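4.2 Why students stayed with the online program

We turn now to the question that first drew us to this study, which was why so many working adults who enrolled in the online graduate certificate at Plemport stayed with it through the second term, when the older literature on distance learning would have led us to expect a good number of them to drift away. The certificate opened in February with an entering group of 163 students, nearly all of them holding full-time jobs, and 98 of them agreed to fill out our survey and let us look at their course records. We are grateful to every one of them, and especially to those who wrote long answers in boxes that we had made much too small.

The strongest pattern in the records has to do with timing. Students who handed in the first assignment before the weekly deadline, even by a few hours, were far more likely to register for the second term than students who handed it in late. We had supposed that this would simply reflect how busy people were at work, but the hours of paid work reported in the survey did not line up with it very well. Some of the busiest students in the group – nurses on rotating shifts, a school principal, two parents of newborns – were also among the earliest to turn things in. What they had in common, as far as the written answers let us tell, was a fixed evening for study that the rest of the household knew about and respected.

A second pattern concerns contact with the instructor. Hedlund, in her earlier work at Drorkent, argued that the first message a student receives from a teacher matters more than the next ten put together. Our data are kind to that idea, though they do not settle it. In the sections where the instructor wrote to each student by name in the opening week, the discussion boards were livelier and stayed lively longer. In the sections that relied on the automatic welcome sent out by Davunico, the course platform, the boards went quiet soon after the first Monday, and several students told us that they had taken the welcome for an advertisement and deleted it.

Cost came up less often than we expected. The certificate carries a fee of $500 per course, and students whose employers paid part of it were no more likely to continue than those who paid it all themselves. The technology grant of $1000, on the other hand, was mentioned warmly by nearly everyone who received it, and often in connection with something other than the money itself. One student in the applied methods course wrote that it made her feel "like a real student and not somebody peeking in through the window," and we have thought about that sentence a good deal while writing this section.

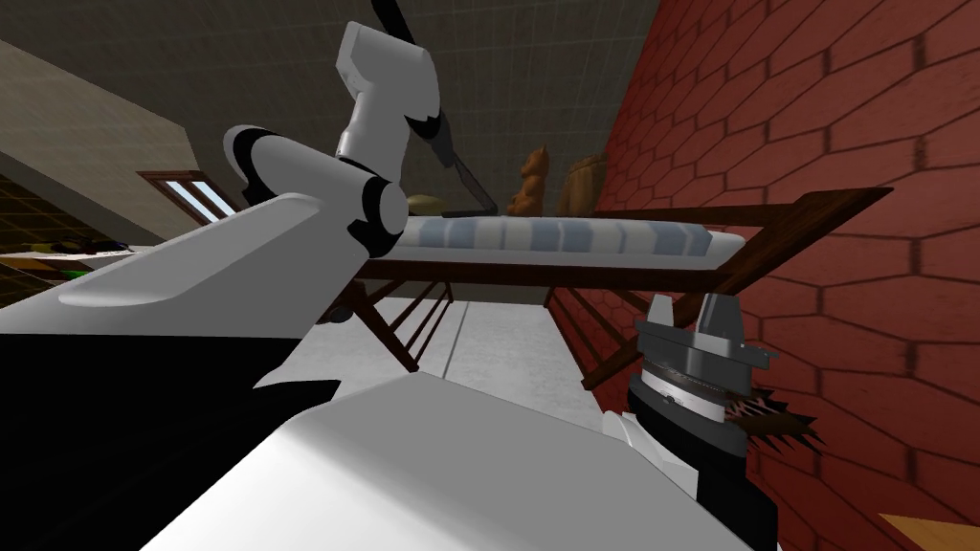
Figure 3. Simulated scene with a white robot arm, a bed and a red brick wall.

It would be a mistake to read too much into any one of these patterns by itself. Students chose their own sections, so the ones who ended up with the more talkative instructors may have been more talkative people to begin with, and we had no way of sorting this out after the fact. Åberg, who coded the written answers alongside the first author, also noticed that students who left the program wrote much shorter replies than those who stayed, so that our account of why people continue is a good deal richer than our account of why they stop. The follow-up interviews at Crăciun, described in Section 5, were planned with that gap in mind, and they begin with the students who did not come back.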